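How Do People Put Things Away? My Summer Project on Clutter

By Indira Amin
August 24, 2021

So when I had to pick a topic for my summer project I went back and forth for ages. My first idea was food waste, but two other people in my group had already grabbed it, and my second idea was bus timetables, which even I didn't want to read about. Then I spent a whole evening hunting for my passport (it was in a drawer with the birthday candles) and there was my topic. Why do we put things where we put them, and why can't we find them later?

My supervisor was Jagadeesh Varghese, who let me do it as long as I promised to collect real answers and not only complain about my own apartment. Fair enough!

What I did

I wrote a survey and sent it around Urelcombe, mostly to students in shared housing but also to some families on the Foremgate side of town. I asked people to pick 3 things they lose a lot, say where those things are supposed to live, and then say where they found them last time. I got 40 surveys back, which was more than I was hoping for, and when I typed them all up I had 1,367 lines in my spreadsheet because people wrote so many extra comments. One person wrote a full page about scissors. I loved that page.

I also did 2 long interviews, and those ended up being my favorite part of the whole thing.

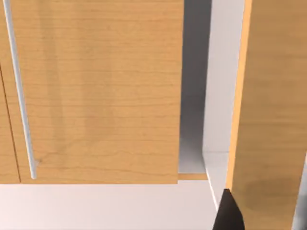
The first interview was with a retired school cook who has lived in the same house since she got married. She told me she has never labeled anything in her life and she can find the nutmeg in the dark. Her trick (she didn't call it a trick, she said it was just normal) is that nothing has moved since the first week she lived there. When her daughter came to stay and rearranged the spices by alphabet, she moved them all back the same night.

The second one was with a student who moves every year and he was the total opposite. He has a system called "the pile." Everything goes in the pile and when he needs something he digs. He said the pile works fine until somebody visits, and then it gets shoved into whatever has a door on it and he loses things for a month.

What I found out

The biggest thing was that people mostly don't lose stuff because they have too much of it. They lose it in between places. Keys come in the door and get put down on the nearest flat surface, then mail goes on top, then a bag goes on top of the mail. Lots of people in my survey used the words "just for now." I started highlighting it in yellow and pretty soon the printout was mostly yellow.
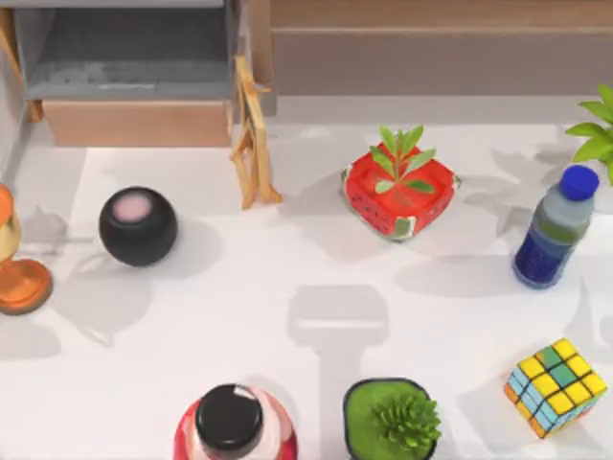
Figure 2. Things left out on a white tabletop, with an open drawer and a wooden cabinet behind.

I thought people with more storage would do better, and I was wrong about that. The families had way more closets than the students and they lost just as many things, plus they blamed each other for it. What seemed to help was having one obvious spot for the thing you use every day, close to where you stop using it. A hook by the door did better than a nice box in the hall closet.

What went wrong

My survey didn't ask how many people share the home, so I had to email everyone again in the middle of July and not all of them wrote back. I also asked "Are you a tidy person?" as a yes or no question, and that was a mistake, people kept writing "sometimes" in the margin. If I did this again I'd run it in November too, when everybody has coats and gloves and wet umbrellas to deal with. I bet gloves would win.

I still need to fix my charts before I hand in the final version, and Jagadeesh wants my reading list in alphabetical order. The passport lives in my desk now, top drawer, on the left.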